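Skestelora Community Help > Perception and Control

Gripper width jumps when the fingers are fully closed, and the pose drifts near transparent containers

Laiba Jadoon
Posted March 1, 2018

Hello everybody. I am writing the software part for a hand-held gripper tool. We record the camera on the tool, and from these recordings we calculate two things for every step: the pose of the tool and the opening between the fingers. Later the planner on the arm has to follow the same path.

The opening is estimated from the picture only, there is no encoder. I search the left finger and the right finger separately with edge matching, then I take the distance between the two results. When the fingers are open it works well. When they are closed, the value jumps. It says closed, then it says open by 14 pixels, then closed again, and in the recording I see that the fingers did not move at all in this time.

The second trouble is the pose. On a plain table the tracking is already weak, and when there is a clear plastic container near the fingertips it becomes worse. The features stick to the bright reflections on the plastic, and also to the letters printed on it. I use 1000 features as the upper limit. I tried to make this limit bigger in February and it gave me only more features on the same reflections.
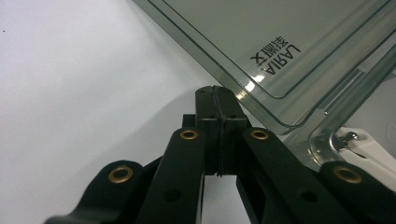 Laiba Jadoon

In this recording both troubles come together. The fingers are pressed together, and my left finger search likes to catch the seam in the middle in place of the outer side of the finger. The white surface on the left gives almost nothing to the tracker, and the container gives too much. I have marked the gripper itself as masked in the tracker settings, but I made the mask by hand in one open position, so I am not sure it is correct when the linkage moves.

I use Kvaran for the tracking and my own Python script for the width. My questions are: how can I get a stable width when closed, and should I mask the container also? It is in a different place in every recording, so a fixed mask is not possible.

Thank you in advance for every hint.

trasthorpe_dan

Stop matching edges on black fingers. You have black against black there and the only strong line is the seam, of course it jumps to the seam.

Look at the brass rings on your linkage arms. They are round, they have a golden color, and everything next to them is black. Find the rings first, by color and then by ellipse fit, and take the distance between the 2 inner ones. If the linkage is rigid this distance changes smoothly with the opening. Make a small table: put blocks of known width between the fingers, write down the ring distance, interpolate. After that you do not need to see the fingertips at all, and this also helps when an object covers them.

A few things to be careful with. The outer rings look bigger because they are closer to the lens, so do not use one size limit for all. Lock the white balance, or your color threshold will be wrong in the next room. And add a check that left and right are moving as a mirror. If one side moves and the other does not, throw the measurement away and keep the last good one.

For the mask: you can now calculate it from the ring positions, so it follows the arms. Draw it a little too large.

Grakside user 2

try lower resolution, for me it helped with the jumping. also update Kvaran

m_oriel

I agree with the answer about the rings, so I write only about the pose.

I would not mask the container by hand. If the container is standing still, the printed letters on it are real points in space and they can be good features, even when they are seen mirrored through the plastic. One caution: if you look through a thick or curved wall, the plastic bends the light, and the points will shift a bit when you move the tool. In my case the error was small enough. The reflections are the bad ones, they slide over the surface when the camera moves.

What I do is the following. First I drop every feature where the pixel is saturated, plus a border around it. Then I run the geometric check with a strict threshold, and features which fail it in 2 keyframes one after another are removed from the map and not given a second chance. The sliding reflections mostly disappear with this.

It will not repair the white table. No setting in the tracker can find texture where there is none. Put a printed mat with an irregular pattern on the table, or at least some printed sheets near the border of the work area. Do not use a regular checkerboard over the whole table, the matching will confuse one square with the neighbor. If you have an IMU on the tool, use it to carry the pose over the short moments when the camera sees only white and plastic.

Please also check the exposure time. A short exposure with a stronger lamp is better than a long one, but move the lamp to the side so the glare does not sit next to the fingertips.

Laiba Jadoon

Thank you both. I made the ring detection today with the inner pair and the width is quiet now when the fingers are closed. I still have to make the table with the blocks. The lower resolution I tried also, it only made the jumps bigger.

For the pose I will first do the saturated pixels and the mat. We have an IMU but its clock is not synchronized with the camera, so this will be a separate post.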